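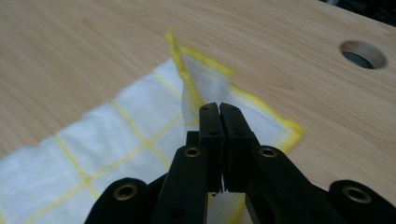
White cloth with yellow grid stitching, on a light wooden tabletop.

Cloths and table care: your questions

We at Storby rent out furnished flats by the week and by the month, and guests often write to us about the cloths and the wooden tables. We have collected the answers on this page. If your question is missing, please write to us through the contact form.

Which cloth is for what?

The white cloths with the yellow grid are for the dining table and for drying dishes. The plain grey ones under the sink are for the floor and the bathroom. Please do not mix them, also not in the wash.

How many cloths do I get?

In a flat for two persons you find five white cloths in the kitchen drawer. In the larger flats there are seven. For stays longer than two weeks we bring fresh ones every Thursday, and you leave the used ones in the bag by the door.

The cloth is very thin. Is it worn out?

No, it is a thin fabric also when it is new, and you can see a little through it when it is stretched. This is good for drying, as a thin cloth does not stay wet for a long time. A cloth is worn out when there are holes in it or when the yellow hem comes loose. Then you may put it with the grey ones and use it for the floor.

How do I wipe the wooden table?

Wring the cloth well so that it is damp and does not drip. Wipe along the grain, from one end of the table to the other, and then go over it with a dry cloth. Our tables are oiled and have no lacquer, so water should not stand on them. If you spill something, please take it up at once.

May I use a spray cleaner?

Please don't. The ordinary kitchen sprays take away the oil and leave pale spots, which we can only remove by sanding. A few drops of washing-up liquid in warm water are enough for nearly everything. For sticky places you can use the Clerska wood soap, which stands beside the sink – one small spoon in a bowl of water.

There is a dark ring on the table. What now?

Write to us, and do not rub it with the rough side of a sponge. A ring from a wet glass often becomes weaker by itself in two or three days. If it stays, we treat it with fine paper and new oil after your departure. We do not take money from the deposit for a ring or for small scratches.

Can I leave the cloth lying on the table?

A dry cloth, yes. A wet cloth should not stay on the wood overnight. Hang it over the tap or on the rail of the oven when the oven is off.

How do I fold it?

As you like. When we prepare a flat, we take the cloth by one corner, lift it and shake it, lay it flat and smooth the wrinkles with the hand. Then we fold it in half and once more in half. The yellow lines help to keep it straight. No ironing is needed.

At which temperature can I wash it?

60 degrees, together with other light things. In the first washes the yellow can give off a little colour, so keep your best white shirt out of the machine. Please use no fabric softener, because afterwards the cloth takes up less water. You can put it in the dryer, but it will shrink slightly.

I would like to buy such a cloth. Where do you get them?

We order them in large packs from Moodley, and they do not sell single pieces. Our office in Torkevden has a small stock for guests, in packs of three. Ask for them when you return the keys. In August the office is closed in the afternoon, so please come before noon.

I took one home by mistake. Must I send it back?

No, keep it. The postage costs more than the cloth.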